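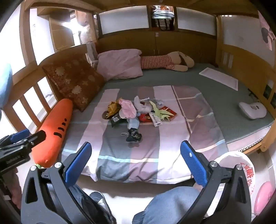
Plastow Kitchen: Pre-Service Inspection, May
Completed by Lejla Kolev. Items marked OPEN carry over to the next check.

1. Cold storage
Walk-in at 40 degrees F or below: PASS
Reach-in, prep line, at 40 degrees F or below: OPEN
Comment: The reach-in display and the shelf thermometer disagree. The shelf thermometer is the one to log. Door gasket is split at the lower hinge corner. Replacement requested from Steko.
Raw poultry on bottom shelf, below ready-to-eat food: PASS
Date labels on all opened containers: PASS
Comment: Stock and braising liquid were labeled with the prep date only. Discard date added during the check.

2. Hot holding
Holding cabinet set to 200 degrees F: PASS
Food in cabinet at 135 degrees F or above, center of pan: PASS
Comment: Probe the center of the deepest pan. Covered pans of rice lag behind the rest. The cabinet is for holding only. Reheat on the range or in the oven first.

3. Sanitizer
Quat solution at 200 ppm, three-compartment sink: PASS
Quat solution, wiping buckets: OPEN
Comment: Bucket at the pastry station tested weak. Remixed and retested before service. Test strips in the Willau wing are past their date and need to be thrown out. Item stays open until new strips arrive.

4. Knives, slicer and mixer
Slicer unplugged and blade at zero before cleaning: PASS
Slicer guard tight: PASS
Mixer bowl guard interlock stops the motor: PASS
Cutting boards free of deep grooves: OPEN
Comment: Green board is scored through the center. Resurface or replace.

5. Range and fryer
Hood filters seated, no drip: PASS
Class K extinguisher pin and seal in place: PASS
Fryer high-limit reset accessible: PASS
Comment: Sheet pans were stacked in front of the extinguisher at 6:30 a.m. Moved to the Quintela rack.

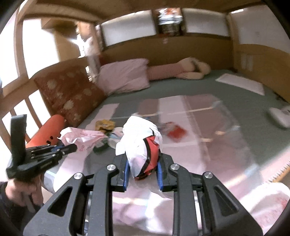

Can a pan of cooked food be left out to cool before it goes in the walk-in?
Only for a short time. It must not sit at room temperature past 2 hours. Divide it into shallow pans, set the pans in an ice bath if the food is thick, and leave the lids loose until it is cold.

6. Hand sinks
Hot water, soap and paper towels at each sink: PASS
Sink clear of utensils: PASS
Comment: Drain at the dish area is slow. Work order filed.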